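What Holds a T-Shirt Together?
A look at knitting, hems and folding
Published by the Listulari Children's Library of Everyday Things, Huluvstead

A T-shirt is made of thread. The thread is looped into cloth, the cloth is cut into pieces, and the pieces are sewn together with more thread. This article explains each of those steps. It then explains how to fold the finished shirt on a table, and why the folded edge looks the way it does.

You will need one T-shirt for the activities. It should be clean and dry. A magnifying glass is useful but not required.

From plant to yarn

Cotton grows on a plant. After the flower drops off, a green pod forms. The pod is called a boll. When the boll is ripe it splits open, and a tuft of white or cream fiber shows. Each fiber is a single long cell that grew out of the skin of a seed.

One fiber is weak and short. You can break it with your fingers. To make it useful, a machine combs many fibers so that they lie in the same direction, then pulls them thin and twists them. Twisting presses the fibers against one another. The rubbing force between them, called friction, stops them from sliding apart. The twisted strand is called yarn.

Try this: pull a small piece off a cotton ball. Stretch it gently until it comes apart. Take a second piece the same size, twist it tightly between your fingers, and pull again. The twisted piece should be harder to separate.

Knitted cloth and woven cloth

There are two common ways to turn yarn into cloth.

Woven cloth has two sets of yarns. One set runs up and down. The other set runs side to side, going over and under the first. Bed sheets and most button shirts are woven.

Knitted cloth is made of loops. Each loop is pulled through the loop below it. T-shirts are knitted. The type of knitting used for most T-shirts is called jersey.

The loops explain why a T-shirt stretches. When you pull on the cloth, the yarn itself does not get much longer. The loops change shape. A round loop becomes a long, narrow loop. When you let go, the loops move back toward their first shape. Woven cloth has no loops, so it stretches much less unless a stretchy yarn has been added.

Jersey has a front and a back. On the front, the loops look like tiny letter Vs stacked in columns. On the back, they look like small bumps in rows. Turn your T-shirt inside out and compare the two sides with the magnifying glass. The columns on the front are called wales. The rows are called courses.

Why the edges need a hem

A cut edge of jersey has two problems. First, it curls. The loops on the front and back pull with slightly different force, so the sides of the cloth curl toward the back and the top and bottom curl toward the front. Second, a loop at the cut edge can slip out of place. If that happens, the loops next to it may come undone as well.

A hem fixes both. To make a hem, the edge of the cloth is folded to the inside and sewn down. The cut edge is now hidden, and the doubled cloth is heavy enough to lie flat.

Look at the bottom of your T-shirt. You will probably find two lines of stitches running side by side, with a narrow gap between them. Now look at the inside of the same hem. The stitches there are different. Instead of two plain lines, there is a zigzag or ladder of thread crossing back and forth.

This is called a coverstitch. The machine that makes it has two or more needles on top and a part called a looper underneath. The needles make the straight lines. The looper carries another thread between them on the inside. The crossing thread has extra length in it, so the hem can stretch with the shirt. A hem sewn with an ordinary straight stitch has little extra thread, and it may snap when the shirt is pulled over a person's head.

Stitches that can be seen on the outside of a garment are called topstitching. Topstitching thread is often dyed to match the cloth. On a sand-colored shirt with sand-colored thread, the stitches can be hard to see until light falls on them from the side.

Count the stitches

Place a ruler along the bottom hem. Count the stitches in one inch on one of the two lines. Write the number down. Do the same on the sleeve hem.

The Listulari sample shirt has 13 stitches in one inch at the bottom hem and 14 at the sleeve. We also counted all the way around. One line of stitching at the bottom hem, front and back together, was worked out to have 494 stitches, because the hem is 38 inches long and 38 times 13 is 494. You can do the same multiplication for your own shirt. Measure the front of the hem flat on the table, double it, and multiply by your stitch count.

What folding does to cloth

A fold is a place where cloth bends back over itself. When you fold paper hard, some of its fibers are crushed or broken, and the line stays in the paper. Knitted cotton behaves differently. The yarns can slide and the loops can tilt, so a fresh fold in a T-shirt is usually round. If you look at it from the side, it has the shape of a letter U lying down.

The outside of the fold has to travel farther than the inside. With one layer of cloth the difference is tiny. With four layers it is larger. This is why the edges of a folded shirt seldom line up exactly, even when the person folding was careful. The upper layers end a little short of the lower ones, and the edges make small steps.

If a shirt stays folded under weight for a long time, the round edge is pressed flat and becomes a crease. Cotton holds a crease well, especially if it was damp when it was folded. Water lets the fibers shift, and when the water leaves, they stay in the new position. An iron works the same way, with heat and steam doing the job quickly.

Wrinkles are folds too. They are small, and they are not where anyone planned them. Smooth them outward with a flat hand before folding, starting at the middle of the shirt.

How to fold a T-shirt

This is the method taught in the Nazarenko home skills booklet, with the steps put into shorter sentences.

Use a table larger than the shirt. Wipe it first and let it dry.

Lay the shirt face down. The collar should point away from you. The hem should be closest to you.

Smooth the shirt from the center toward both sides. Pull the sleeves straight.

Pick a point halfway between the collar and the left shoulder seam. Fold the left side of the shirt in along a straight line from that point to the hem.

Turn the left sleeve back so that it lies on top of the folded part and does not stick out.

Repeat both steps on the right side. The shirt should now be a long rectangle.

Lift the hem with both hands and bring it up to just below the collar.

Fold the rectangle in half once more. Turn the shirt over so that the front is facing up.

If the finished rectangle is wider at one end, the two side folds were not parallel. Open the shirt and do those two folds again. The other steps do not need to change.

Folding in thirds

Some drawers are shallow. For these, fold the long rectangle in thirds instead of in half twice. Bring the hem up one third of the way, then fold again in the same direction. The result is shorter and thicker. It can stand on its edge in the drawer, so the shirts are arranged like books on a shelf and each one can be seen from above.

Words used in this article

Boll: the seed pod of the cotton plant.

Coverstitch: a stretchy stitch with parallel lines on the outside and crossing thread on the inside.

Friction: the force that resists sliding between two things that touch.

Hem: an edge of cloth that has been folded and sewn.

Jersey: a light knitted cloth with Vs on the front and bumps on the back.

Topstitching: stitches that show on the outside of a garment.

Wale: a column of loops in knitted cloth.

Related articles in this series cover buttons, zippers, and how a washing machine spins. The shelf number for the printed edition is 3851.
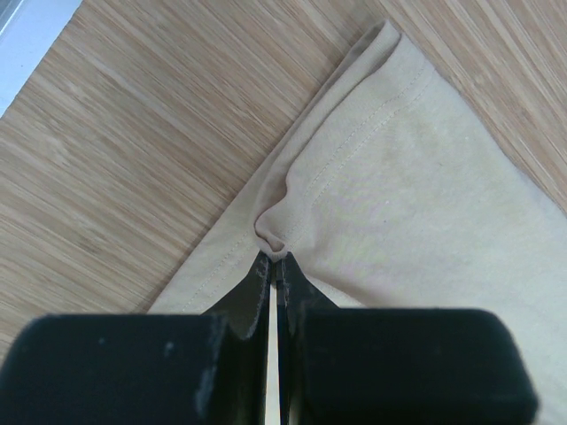 The next article, on socks, uses the words wale and course again. It explains how a heel is knitted so that a straight tube of cloth can turn a corner.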